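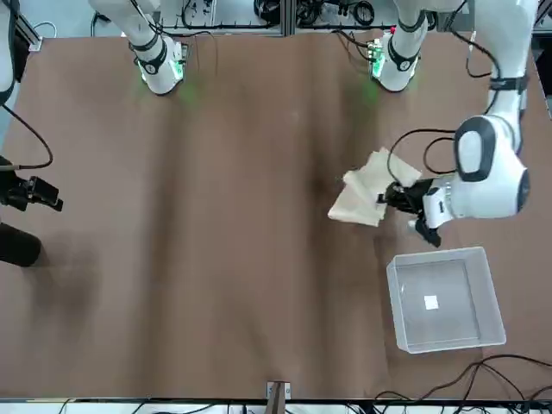 Two Arms, One Table: Living With the Konum Bench Kit

August 2021

The Konum arrives in three crates, and the heaviest of them takes two people to lift. Inside are two white arms, two black two-fingered grippers, a control box and more cable than you expect. Brirnonero, the company that sells it, says the kit is meant for small shops and teaching labs that want a two-armed setup without designing one from scratch.

We had it for most of the summer in a shared workshop at Emham, where Clodagh Nic Aodha runs the equipment floor. She and Dagim Tufa put it together in June. It took them 5 days, one of which went to waiting for a replacement power lead.

The arms mount above the table and reach down to it, so the surface stays clear for the work. The joints carry a ring of light that glows green, bright enough to spill onto the table. Tufa liked this more than he thought he would. He could check on the arms from the far side of the floor without walking over to the screen.

Cloth was our main test. Rigid parts are easy for a kit like this, and most of the sales material sticks to them. A folded cloth is harder. It sags, it hides its own corners, and the layers slide over one another once it is off the table. The job we set was simple: pick up a cloth with one gripper and put it in a clear plastic bin.

Over 226 tries, the kit got 82 percent of the cloths into the bin. Most of the misses came from the pinch. The fingers would close on the top layer only, and the rest of the fold would drop open on the way over. Slowing the lift helped a little. Softer finger pads, which Brirnonero sells separately, helped more.

Ibsa Seyoum, who wrote most of our test routines, found the software easy to start with and thin once you get past the basics. You can teach a move by guiding the arm by hand, and that part works well. Getting both arms to share a task means writing code, and the manual gives it four pages.

The cables are the weak point of the design. They run along the outside of the arms and loop out near the wrist, and on wide moves we had to watch them. The competing Workneh kit keeps its cables inside the housing, though it costs more and its grippers open less.

Support was good. Benedek Szalai at Brirnonero answered our emails the same day and sent a fix for a calibration bug within the week.

The kit rents for $600 a week, with training extra. Purchase prices are by quote. For a lab that plans to write its own code, the rental is a fair way to find out if two arms are worth the floor space. A shop that wants to unpack it and start sorting laundry should wait for the next software release, or budget for someone like Seyoum.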